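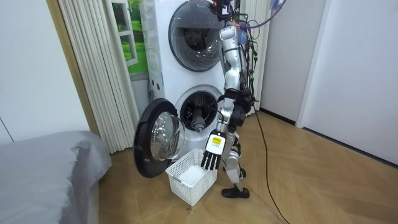 4.2 Recording laundry episodes for the Urora policy
Each episode is one uninterrupted recording of a single transfer task. Place the basket on the floor in front of the lower drum, with the machine door fully open, and lower one hand to the rim before starting the log.

1. Load the Millet task file and set the episode limit to 653 frames.
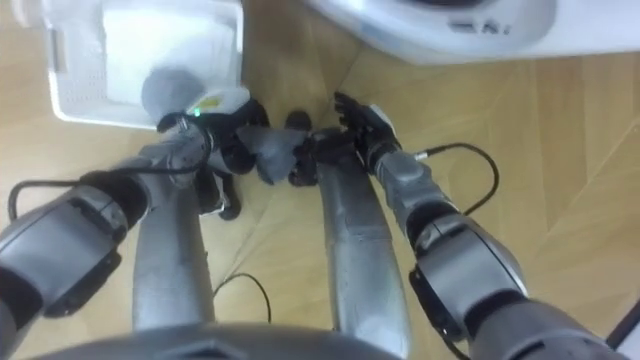

2. Start both wrist logs. Check that the clock offset is under 2 ms.

Caution: Keep cables clear of the feet.

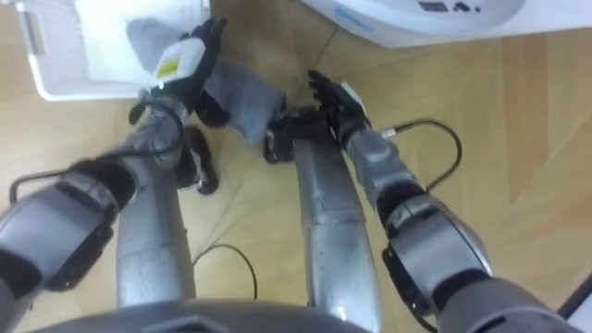
3. Stop the log and tag the result. Batch size for training is 16.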